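Ticket 837: gripper width reads closed while jaws are open
Product: Pavau hand-held gripper
Opened by: Gheorghița Filip
Status: waiting on reporter

Recording clothes-folding demos at home for the Dafis set. Since the March update, the width value drops to 0 for part of a take and then comes back. Out of 200 takes, 5 have the fault. The arm at Nurnden replays them with the jaws shut and never gets hold of the fabric.

Tried so far:
Restarted the recorder. No change.
Wiped the finger pads. No change.
Reran width calibration, opening and closing slowly. Passed.
Went back to the previous recorder build. Two takes, both fine, too few to say.

Reply from Parmont support:
Please send the log from one bad take and tell us which garment you were on.

Reply from Gheorghița:
Log attached. It was the sweatpants, on the bed.
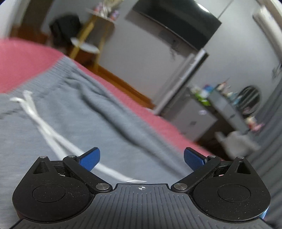
Width goes to 0 at sample 800 and stays there until the end of the take. I'll stay on the old build tonight and add the results to this ticket.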